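Govau Street Common Room: second progress report
To: Viltier Fund, small grants
From: Zübeyde Tuncer
Fri 5 April
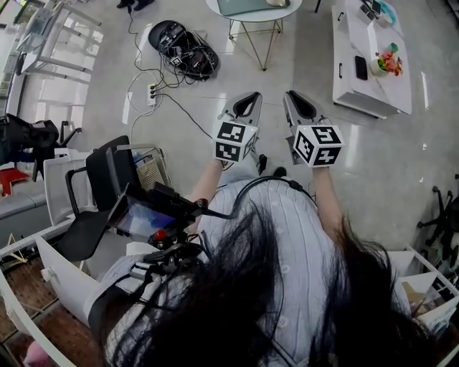 Lowri Lewis wrote after the last report that she was glad to hear about the chairs but would like to know when we expected to own two that matched. I have put her question first this time. The answer is July, if the upholsterer keeps his word, and he has so far kept it about as well as the weather has.

Seating

You gave us money to turn the front of the old showroom into a place where people would sit down and stay a while. They do sit down. The black office chair with the mesh back is still the favourite and is usually claimed by whoever unlocks. The white chairs are second choice. They look very smart and are comfortable for the length of a cup of tea, a design feature I suspect was intended by the manufacturer, who also sells to cafés.

The grey sofa came to us from Penry, the office clearance people, who had it down as "good, some life left." We paid for delivery only. It has been a success with anyone who wants to put a bag down. The red cushion is from my own house and does not appear in the accounts.

We had budgeted for 8 new stacking chairs from Novo. We have bought six and put off the last two, as Ynyr Prothero pointed out that we had nowhere to stack them. They live in the back passage for now, where they can be admired on the way to the toilet.

Floor

The report you had from us in the spring quarter of last year called the floor "a single continuous surface." I wrote that before I had met the floor. It is light grey glossy tile in one part and brown wood in another, and the grant will not stretch to changing either. The tile was laid to sell things on and it shines accordingly. On a bright morning the windows are in it as well as in the wall. It mops beautifully and shows every footprint by ten past nine.

Chair legs are the trouble. They shriek on the tile. We have tried stick-on felt, which collected fluff and then left home, and have now ordered slip-on rubber feet. Iolo Gronow is fitting them as they arrive. They have arrived in two sizes, neither of which is the size of the white chairs.

Windows and shelving

The big windows are the reason we took the place and also the reason the heating line is over. We are $30 over on blind fittings and expect to stay there. No blinds are up yet, as we couldn't agree on a colour and then couldn't agree on whether we wanted blinds.

The white metal shelving frame has been put in front of the glass. I know the plan you approved had it on the back wall. The back wall turned out to be mostly pipe. By the window it takes up no useful seating and doesn't block much light, being largely made of gaps. Alun Penry (no relation to the sofa) thinks it makes us look like a shop that has been burgled. He has been invited to bring plants.

Storage for small things is still the beige mesh crate. It was meant to be temporary and has the calm of something that knows it isn't. Odds and ends continue to gather at floor level, particularly over on the wooden side, and I have given up writing notices about it. A row of hooks for bags is in the next order. Until then the sofa does the job.

What we said we'd do and haven't

The reading lamp. The noticeboard, which is bought but is leaning. The sign for the door, held up by the spelling of "Common," on which the sign maker and I differ by one letter.

Money

Chairs are under budget because of the two we didn't buy. Delivery is over because of the sofa. Rubber feet were not in the budget at all and I have taken them from the line called "finishing touches," which seemed hopeful of us at the time. Receipts are in the envelope, apart from the one for the felt, which went through the wash.

Next quarter

Rubber feet in the right size, the hooks, a decision on blinds or a decision to stop discussing them, and new seat pads on the six Novo chairs. Would you let me know whether the unspent chair money can go toward the lamp? Otherwise I'll buy the last two chairs and somebody can read standing beside them.

Zübeyde Tuncer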